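Bench notes, Rillthorpe workshop, Saturday, started 2 pm

Kane Brunton wants a sorting board for the Nepia play corner and wants it to look "less like an offcut". All our boards are offcuts. Went through the rack and found one from the Plillside job that had been hiding behind the melamine, pale, nice wavy figure in it, three planks glued up. Flat enough that it doesn't rock. I checked twice and then stopped checking, before it could change its mind.

Sanded the top and eased the corners. No finish yet. Kane favours oil, I favour whatever is already open on the shelf. Parking that argument until Monday's tea.

Next question was spacing. The shapes need enough room between them for small fingers, and the first pencil layout had them jammed in like commuters. Rubbed it out and tried two loose rows with the real blocks on top. Much better than drawing it. I have a perfectly good ruler and apparently no judgment with it.

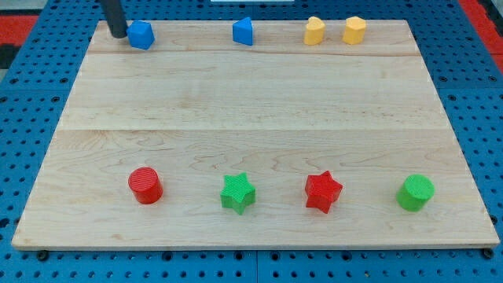
Trial layout on the glued-up board, blue and yellow blocks in the back row.

Things to sort out from the layout:

The far row sits close to the seam. If we rout recesses there I'd want to keep off the glue line, so either the row moves back a touch or the board gets turned around. Leaning towards turning it, as the wilder grain would then be at the back and Kane can admire it from a distance.

Same-colour neighbours look tidy but make the game too easy. A four-year-old would have it solved before we'd got our coats off. Mix the colours next time.

Recess depth: tried 3 mm on scrap and the block skated straight out. 6 mm holds it and you can still get a grip. Going with 6. The Priler template set has a triangle that is a hair too tight for ours, so that one gets cut by hand — slowly, and not by me after lunch.

Still to do: find the 11 mm bit, which was in the drawer marked 11 mm and is there no longer. Ask Kane. Check his apron first.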